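About Clindcombe

By Jordan Furnival, Operations
August

Clindcombe packs and ships small household and personal care goods for other companies. The Wistach site employs 200 people, 100 of them on the packing floor. Automated picking was introduced at four packing stations and now covers 50 product lines, mostly items of regular shape and weight.

Packers on those lines no longer lift each item from tote to carton. They set up the work, clear faults, check finished cartons and handle the goods the machines cannot hold. Base pay did not change with the new duties. Packers also show the grip for each new product by hand, using a tool with two flat black finger pads that close from either side.

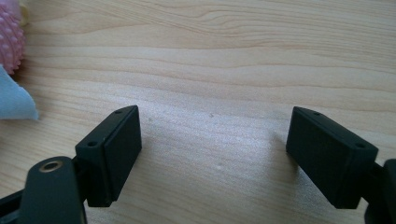
How the work is divided

Soft, loose or oddly shaped goods stay with manual packing until a grip has been approved. Approval is given by the packers on the line and by Guðlaug Toft, who runs process engineering. Either side can return a product to manual packing during a shift, and the change is logged in Nuchit, our station software.

Training

Packers moving to an automated station complete a paid course at our Nondden site. It covers safe stops, pad replacement, fault codes and carton inspection. Heavy lifting has decreased. Time spent standing at a screen has increased, and stations are rotated every two hours for that reason.

4 shares | 0 comments

Contact | © Clindcombe | Back to top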